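Haltgate says the navigation fault in its Midier home robot is fixed. The evidence so far is a run in a simulated kitchen.

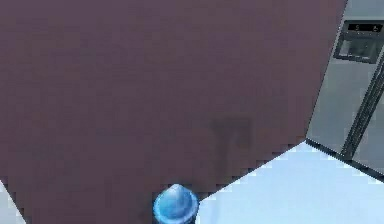 The blue dome-shaped object and refrigerator in Haltgate's simulated home.

The robot stopped dead 224 times in 1000 test trips last June, by the company's own count. Engineer Ailsa Lindsay blames a bad distance reading near low objects.
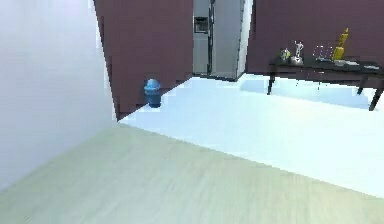
Midier's patch makes the robot slow down sooner. Whether that helps in a real house is another question – a lone bin with open floor around it is hardly a hard test. Haltgate has no date for home trials.

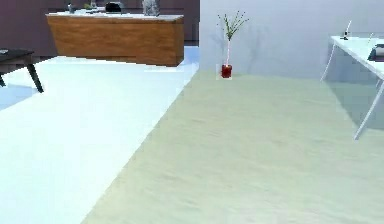 A potted plant near the wall, between the counter and a white table.

"I'd want to see it with kids and a dog," said Ebuka Okeke, who returned two units.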